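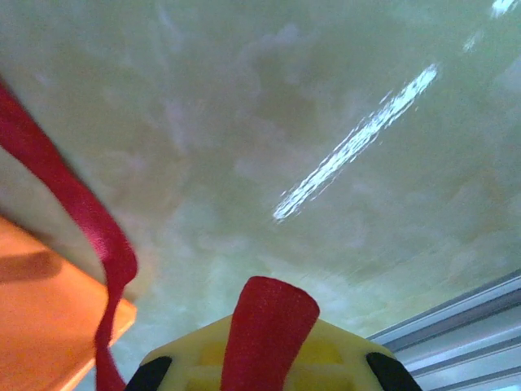
Abb. 1: Marmorierte Tischoberfläche mit rotem Band, Lichtreflexe rechts der Mitte

Fachforum Floristik und Ausstattung > Arbeitsflächen > Marmorierte Platte als Bindetisch

Werkstatt_Budel
Sehr geehrte Mitglieder,
für unseren Bindeplatz wird eine glänzende, marmorierte Oberfläche in Graugrün erwogen. Das Angebot der Firma Ghanem liegt bei 1.033 Euro einschließlich Lieferung. Ich bitte um Einschätzungen zur Eignung, insbesondere hinsichtlich der Blendung.

Ghanem-Kundin
Wir nutzen eine vergleichbare Platte seit Mai und haben seither rund 3.000 Sträuße darauf gebunden. Kratzer sind bislang nicht aufgetreten. Rotes Band hebt sich vom Untergrund gut ab, was beim Zuschneiden von Vorteil ist.

Bindestube Cerkham
Dem muss ich widersprechen. Der weiße Reflex in Abb. 1 läge bei uns genau im Arbeitsbereich. Für 1.000 Euro erhält man eine matte Ausführung, die ich für den Dauerbetrieb vorziehen würde.

Werkstatt_Budel
Vielen Dank. Auch zur Umgebung des Bindeplatzes sind Einschätzungen willkommen. 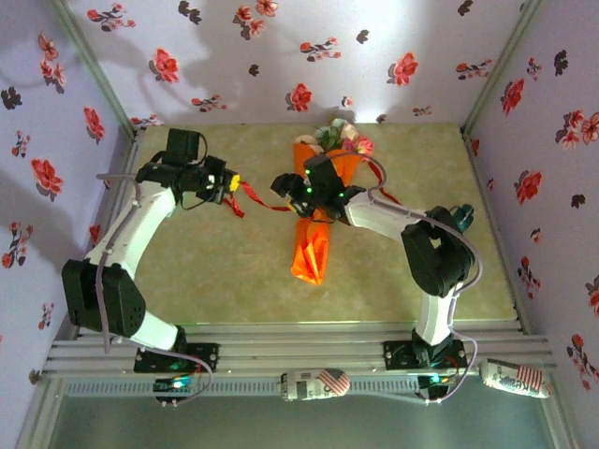
Abb. 2: Blumenstrauß in der Tischmitte, Wände mit Blütentapete

Bindestube Cerkham
Die Tapete halte ich für das größere Problem. Rotorange Blüten auf blassem Grund konkurrieren mit jedem Strauß. Zudem ist die Rückwand oben sehr hell ausgeleuchtet. Ich empfehle eine einfarbige Wand.

Drular_Ausstattung
Diese Auffassung teile ich nicht. Die Tapete ist hell genug, um den Platz freundlich wirken zu lassen. Für Produktfotos kann ein neutraler Karton hinter den Strauß gestellt werden. Bei der Platte schließe ich mich hingegen der Empfehlung »matt« an.

Werkstatt_Budel
Die Tapete bleibt vorerst bestehen. Hinsichtlich der Platte werde ich bei Ghanem ein mattes Muster anfordern und das Ergebnis hier mitteilen.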